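A book about Seltbridge, and I finally got my copy

I've been waiting on this one since May, so forgive me if I gush a little. Sum-yee Kong's The Ward Lists is out now from Janevski, and it runs 251 pages on how a single city council election in Seltbridge turned neighbors against each other. She follows two candidates and a lot of angry leaflets, and she sat through more public meetings than I could stand (I lasted one, and I left early).
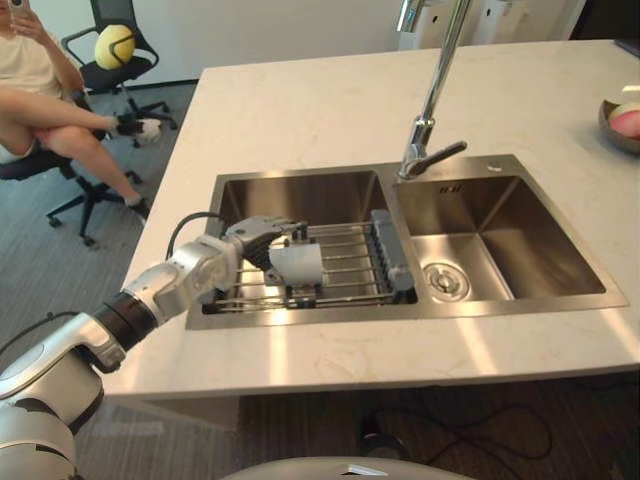
The gray cylinder over the drying rack.

What grabbed me was the chapter on school history books. Kong tracks 4 rewrites of the same lesson on the old dock strike, and by the last one the strikers have shrunk to half a sentence! She mostly lets the pages speak for themselves, though she does get cross near the end, and I liked her better for it.

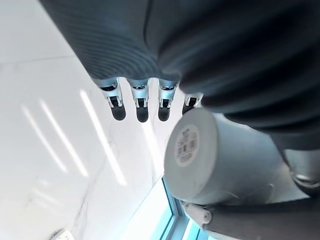 Where to hear her talk

Kong will be at the Dulix bookshop on Sunday at 3 p.m., in conversation with Li-hua Lai, who edited the book and wrote its foreword. There are 200 seats and they're free, but you do need to put your name down at the counter first. I've already got mine — second row, on the aisle.

Lai told the Zestuvum newsletter that they cut two whole chapters on campaign money and may put them out separately. 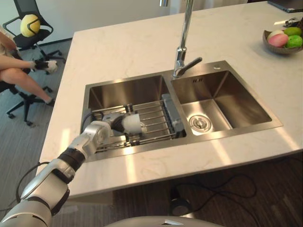

I'd read those tomorrow, because money is the one thing the book skips past a bit fast. The paperback is due next spring, but my sister has already claimed my hardcover, so I may be buying both.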